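3.2 Workspace rules and episode acceptance

The rules in this section were drafted after the pilot sessions at Prustico and revised once, in January 2021, when the second cell at Zastum came into use. Before the revision each operator kept a personal way of laying out the table. Raptis and Spanos found that two operators following the same task sheet could produce recordings that a reviewer would sort into different tasks, and most of the differences came from the start of the episode, before either arm had moved. We therefore treat the layout as part of the procedure and write it down.

A session begins with the bench check. The operator confirms that the covering is flat and taped at the corners, that both arms report ready, and that the emergency stop has been pressed and released once since power-up. Trays go on next, then parts. The task sheet names the parts but gives no coordinates. An operator may place them anywhere between the trays as long as each can be gripped from above without touching its neighbour, and a layout may not be repeated within a block of 30 episodes. 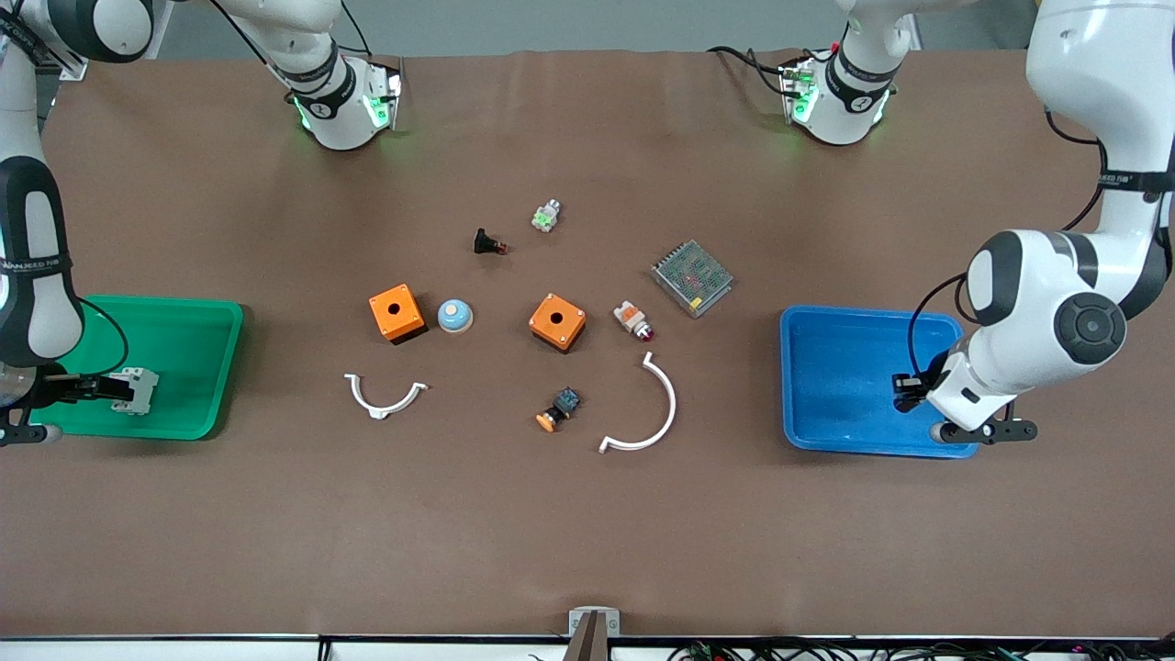

Figure 4. Two-arm sorting task during an episode, with loose parts between the green and blue trays.

Our rule on sides is the one most often misread by new staff. Left and right always mean the robot's left and right, in task sheets, in spoken instructions and in the review notes. The camera faces the robot, so the two are swapped on screen: in Figure 4 the arm reaching into the green tray, on the left of the picture, is the right arm. Trays are named by colour for the same reason. A note that says "left tray" is sent back to its author, even where the meaning can be guessed.

Parts that come as a pair need more care. The two orange boxes in Figure 4 have the same round hole in the top and differ mainly in how they are turned, and an instruction such as "pick up the orange box" does not say which is meant. The sheet must either allow both or single one out by its position next to another part. Andreadis argued for removing duplicates altogether. We kept them — real bins of fittings contain duplicates — but an episode in which the operator changes from one to the other after starting to close the gripper is rejected.

Only one arm may enter a tray at a time when the trays are side by side. With the trays at opposite ends of the table, as here, both arms may work together, and the operator keeps a clear strip between the grippers. Cables are checked at the start of every block. A loop that can reach a part or a tray rim at any point in the motion is tied back before recording goes on.

Each episode is reviewed by someone other than the operator. The reviewer marks it accepted, rejected or referred, and gives a rule number for anything other than accepted. Of the first 1000 episodes submitted under the revised rules, 631 had been reviewed when this section was written. Liapis and Chrysikopoulos handled the referred cases jointly and kept a log of their decisions, which we used to reword rules 7 and 11 in February.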